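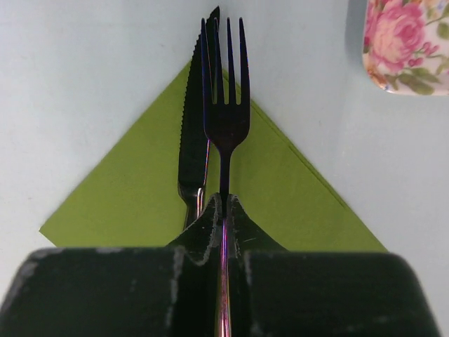 Paper napkins folded in a triangle, yes or no? I'm doing the tables for my parents' anniversary lunch at the Zultside hall, 45 places, and I keep going back and forth. My mother wants cloth. I priced renting cloth and it came to $178 with the laundering, so I bought lime green paper instead. I like the point facing up with the knife and fork both laid on top, knife on the left, fork right next to it. My sister says it looks like a school cafeteria.
-- plumline

Posted May 4, 2023

tworivers_kit:
Paper is fine for a lunch. The triangle is fine too. I'd move the knife, though. Fork goes left, knife goes right with the blade facing in. People reach for them that way without looking.

plumline:
I know the rule. If both of them are sitting on the napkin I don't see that it matters, they have to be picked up anyway before you can use the napkin.

oldstove:
It matters to whoever is over 70 at your lunch. That's probably half the room.

marl_and_co:
Disagree with oldstove. We did 100 places at Merumdale in February with the silverware together on the napkin and didn't get one comment. What we did get was napkins on the floor. Somebody opened the side door and every one that didn't have silverware on it yet went off the table. So fold and set in one go, don't fold them all first and lay them out.

tworivers_kit:
Good point on the door. The Zultside hall has that double door by the kitchen and it never stays shut.

plumline:
It doesn't. I'll set the far tables first.

hazelcount:
Is that knife serrated? What are you serving? If it's chicken or anything with a crust, good. If it's just quiche and salad you could skip knives altogether and save yourself the washing up.

plumline:
Cold chicken, potato salad, rolls. Knives stay.

oldstove:
Then at least buy the thicker napkins. The thin ones come apart with chicken. I'd put out a second stack on each table too -- you'll want 30 or so spare at the very least.

marl_and_co:
Agree with that part.

plumline:
They're the thick kind, and I have two more packs. Still leaving the knife where it is. My mother has now asked if there's a tablecloth, so that's tomorrow's argument.

3 comments from readers

sullulmont_sue: White tablecloth with the green. Don't get a patterned one.

Kordestani: Knife on the right. Sorry.

bench_end: We fold ours in a plain rectangle and tuck the fork inside. Takes longer but they stay put outdoors.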